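Home Contents Chapters Glossary Downloads Contact

Chapter 2
Keys, Mattes and the Fine Art of Cutting Things Out

Sooner or later somebody will ask you to put a thing in front of another thing. They will say it as though it were a small favour. The presenter was filmed in a church hall and should now be standing on a glacier, or the company logo has to pass behind a moving truck, and could it be ready after lunch. This chapter covers what happens between the asking and the lunch.

The last chapter dealt with opacity, where a whole layer becomes see-through at once and by the same amount. That will get you a dissolve and a passable ghost. It won't get you a presenter on a glacier, for which some parts of the layer have to vanish completely while others stay put, and the border between the two has to look like the edge of a person. The information that says which parts stay and which parts go is called a matte.

A matte is a greyscale picture. White means keep, black means discard, and grey means keep some of it. Every keyer ever sold, including the one with the animated wand on its splash screen, is a way of producing that greyscale picture. If you remember nothing else, remember to look at the matte by itself before you look at the finished shot. Most people look at the finished shot, decide the hair is wrong, and spend the afternoon moving sliders with no idea which of them is to blame.
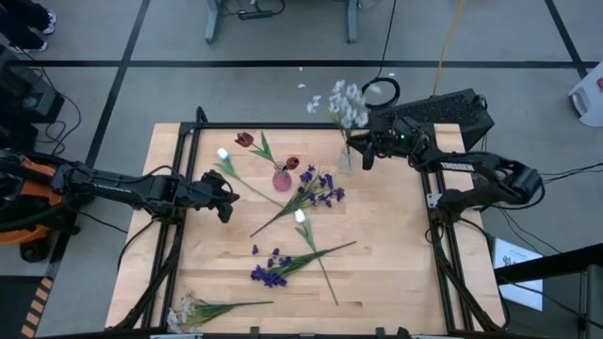
In Zostden the matte view is the small half-moon button under the viewer. In Cletmont it hides in the Inspect menu, where it was put during a redesign and has stayed. Both programs show the same thing. Press the button, and your handsome footage turns into something like a bad photocopy. Get used to it, as you will be spending a lot of time there.

Kinds of key

There are several ways to persuade a computer to draw a matte for you. We will meet each of them properly in the sections that follow, but a quick introduction now will save some page-flipping.

A chroma key selects by colour. You film your subject against a green or blue cloth, tell the software which green, and it removes anything of that colour. The software takes you at your word, so a green tie goes too. Blue cloth was the habit in the film days, and green took over with digital cameras, which commonly record green in finer detail than the other two channels. Either will work. A cloth that has been folded in a drawer since last November will work much less well, and you will come to know every crease.

A difference key compares two shots, one with the subject and one without, and keeps whatever has changed. It sounds wonderful. In practice the things that have changed include the light, the noise in the camera, and the position of the tripod after someone leaned on it. Use it for locked-off shots in rooms with no windows, and keep your expectations modest.

A garbage matte is a rough shape you draw yourself around the subject, so that the keyer never has to think about the light stands, the edge of the cloth or the catering. It is the crudest tool in the chapter and the one professionals reach for first. Draw it loosely and animate it only if you must.

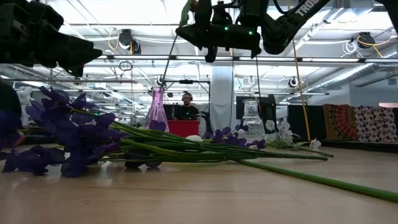
Keying by brightness

The luma key is the oldest of the lot and the easiest to explain. It ignores colour and selects by how light or dark each pixel is. You set a threshold, everything on one side of it stays and everything on the other side goes. A second control, usually called softness or tolerance, decides how sudden the change is. With softness at zero you get hard, chattering edges that look as though they were cut with pinking shears. With too much of it you get fog.

Titles are its natural home. White lettering on a black card will key cleanly with almost no effort, and so will fire, sparks and fireworks filmed against a night sky. Trouble starts when the subject has both highlights and shadows in it, as subjects tend to. A face keyed by brightness loses its nostrils first.

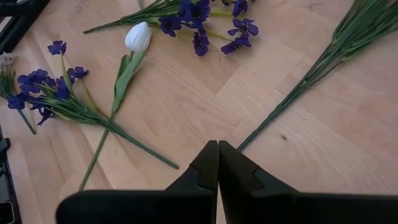 Before you commit to a luma key, ask how far apart the darkest part of the background is from the lightest part of whatever you want to keep. If there is a comfortable gap, the threshold goes in the gap and you can go home early. Matte black gripper fingers over pale blond planks have a gap you could drive a bus through, and even the streaks of darker grain should sit well over on the light side. The small knot in the wood might need a garbage matte, knots being what they are. The artificial flowers scattered on the boards would be a harder job, and for those you would want some other kind of key, or a quiet word with whoever planned the shot.

The practice clips for this section are in the Kikuchi folder of the downloads. The longer one runs to 3,000 frames, and you are not expected to key all of it. Take the first 500, get a matte you would be willing to show another person, and then scrub forward to see where it falls apart. It will fall apart. Write down the frame where it does and what changed there, whether the light shifted or the subject turned. We will come back to your notes in the section on animating a threshold.

Readers using Dremico should know that its luma key is upside down compared with the others, so white means discard. There is an invert box. Tick it now, before you read any further, and leave it ticked.

Next: Spill, and How to Stop Everyone Looking Seasick

Share Print Save
500 shares 2 comments

Related sections
Opacity and Blend Modes
Reading a Waveform Monitor
Garbage Mattes in Cletmont
Lighting a Green Cloth on a Small Budget
Exporting with an Alpha Channel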